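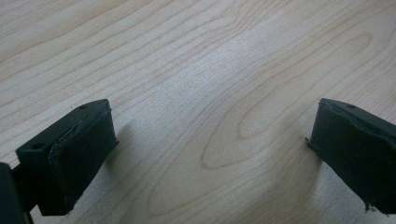

HONDNESS, 2025-07-07

# Screening Hand-Held Gripper Recordings by Finger Pad Condition

This page sets out the procedure used in the Terness study for screening demonstrations recorded with a hand-held gripper. It is intended for groups that wish to repeat the study or apply the same screening to their own recordings. Readers should already be able to record, replay and train on gripper demonstrations.

The study asked whether wear on the finger pads affects a policy trained from the recordings. Pads with lifted or torn edges look different to the gripper camera, and they may also hold an object differently. The method treats these as separate questions.

## Before recording

1. Open the gripper fully and hold it above a bare tabletop. A pale wood surface is suitable, as dark pads stand out clearly against it.
2. Save one still from the gripper camera. This is the reference still for the session.
3. Grade each pad separately, using the table below. Left and right are always given as seen by the camera.
4. Enter both grades in the session sheet. Do not average them.

| Grade | Condition of pad |
|---|---|
| 0 | Covering flat, all edges closed |
| 1 | Surface wrinkled, edges closed |
| 2 | An edge lifted, peeling or frayed |
| 3 | Padding torn, with ragged material at an edge |

Where two grades apply to one pad, enter the higher. In the still at the head of this page, the right pad is graded 3 for the torn padding at its lower corner. The left pad has what appears to be a peeling or frayed strip along its upper border and is entered as 2, with the remark "uncertain." Shadows on the tabletop are disregarded in grading.

## Sorting the recordings

The Terness set holds 1296 accepted demonstrations. Each one inherits the pair of grades from its session. Place a demonstration in the worn group if either pad is graded 2 or 3, and in the sound group otherwise. Sessions marked "uncertain" stay in their assigned group but are listed separately, so that the analysis can be repeated without them.

From each group, draw 694 training demonstrations with replacement. The same task proportions must be kept in both draws. Train four policies per group, changing only the random seed, and stop each at 3550 updates.

## Evaluation

Test every policy with sound pads first, then with worn pads. Object positions are read from the Fason placement sheet and must not be adjusted between runs. An operator who does not know the training group should score each attempt as complete or incomplete.

## Result and limits

In the Terness study, policies from the worn group completed fewer attempts when tested with sound pads. The difference was smaller when worn pads were fitted for the test. Removing the "uncertain" sessions did not change the order of the groups. The study therefore recommends matching pad condition between recording and testing where possible.

The result applies to padded two-finger grippers used on tabletop tasks. Bare fingers were not tested. The Furukawa task list, which includes thin and flexible objects, will be examined under the same procedure in November.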